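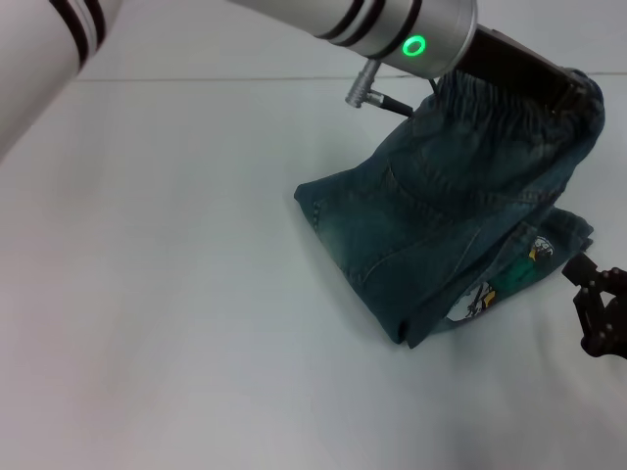
Dinesh Cassim asked first thing whether elasticated jeans should be folded to the same card as the zip-front ones, or whether they get their own. My answer was their own, and the rest of this entry is the working for it.

1/11/23 - Stivmont folding trial, denim, pull-on styles

Garment: blue denim, faded teal-blue wash with lighter worn patches, gathered elastic waistband, cartoon-type printed graphic on one side. Logged as pull-on, printed.

Problem with the existing card (Rotar, June issue): it starts from a flat waistband. Lay the jeans down, match the side seams, fold leg on leg. With a sewn waistband this gives a straight top edge. With elastic the band draws in and the top block of the leg is wider than the band above it, so the first fold line has nothing square to refer to. If you pull the band out to full width and let go, it draws back and takes the fold with it.

Tried in order:

1. Card as written. Top edge skewed on most folds. Stack leans towards the waistband side once there are more than a few in it.

2. Band stretched, smoothed by hand, then folded. Slower, no better after release.

3. Ignored the band. Lifted by the waist, let the legs hang, lowered hem first, then squared the legs from the crotch seam and hem. Band left gathered and tucked under on the last fold. Flat packet, edges acceptable. Nearly 50 mm thicker at the band end before pressing down, less after, not measured properly.

Method 3 goes forward.

Printed graphics: do not put a fold across the print if it can be avoided. Anwara Bhattacharjee wants the print outward on the finished packet so returns can be sorted without opening them. This works when the print is on one leg and above the knee. Where it runs lower the fold catches it whatever we do, and I would sooner keep the packet size constant than chase it. Packet width stays at 300 mm to suit the Dudau shelf bins.

Table: white matt top is fine for denim, seams are easy to see against it. The edge of a folded hem is less obvious on pale washes under the same light. No change for now.

Left to do:
- card for pull-on styles, draft 2, with the crotch seam marked as the datum
- repeat method 3 on the lightweight denim, which slides more
- ask Asanka Hettiarachchi whether bin 131 can be kept for printed items only
- stack test on method 3, alternate packets turned end for end to even out the bands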